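Why a Bookshop Should Keep the Slow Books

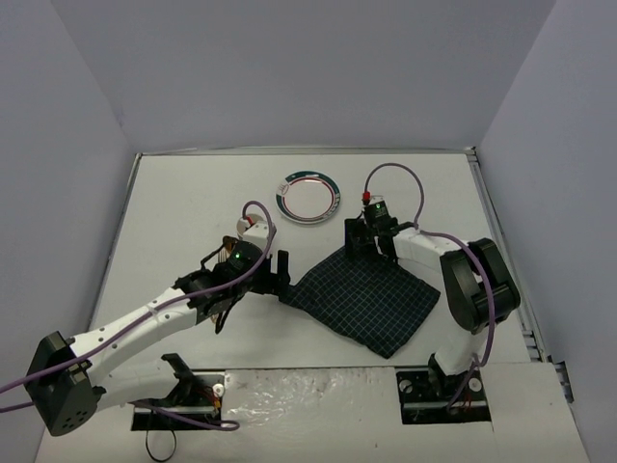

A dark checked cloth on the white work table, with a gripper at its left corner.

Last January the bookshop in Siriwan where I buy most of my books took away the shelf at the back. It was the shelf for essays, translated novels and small histories, and on many of the books the price sticker was already yellow. In its place there is now a table with the same titles I can find at the train station. The shop says that the old shelf did not sell. I believe them, and still I think it was a mistake.

I came to this country with a school knowledge of the language, and I learned to read it properly from that shelf. The first book I took home was "The Salt Road to Trilach", a history of 438 pages about a valley of which I had never heard. I paid 14 dollars for it. It took me a whole winter, with a dictionary next to my plate at dinner. No list had recommended it to me and it had won no prize. I bought it because it stood at the height of my eyes and the first page was good.

People tell me that such a book can be ordered in two minutes. This is true if you know its name. A search box answers the question you bring to it, and I did not have any question about salt. I had a wet coat and half an hour before my bus.

The other argument is about money, and I take it more seriously. Rent must be paid, and a book which waits three years for its reader pays nothing in these three years. But I doubt that every meter of a shop has to earn the same. The people who came for the back shelf also bought the cookbooks, the calendars and the birthday cards on the way to the door. I did it many times. Now I go less often – and I suppose that in the numbers of the shop this looks like one more proof that readers like me do not exist.

In Kalidness there is a shop that does it differently. It is smaller, and it keeps one wall for books that are older than ten years. The owner writes on a card the month when each book arrived, and she does not send it back before it has had a fair time. Last summer I found there the collected letters from the Kisex press, 882 pages in one volume, too heavy to read in bed. According to the card it had been waiting longer than I have lived in my apartment.

I do not ask that a shop becomes a museum. The new novels should be in the window, and I buy them too. I ask only for one wall, or even half of one, where the speed of selling is not the first thing that counts. A library can do a part of this work, but a library book goes back after some weeks, and some books need to stay in the house for a long time before we open them. The letters are on my kitchen chair now. I am at page 14.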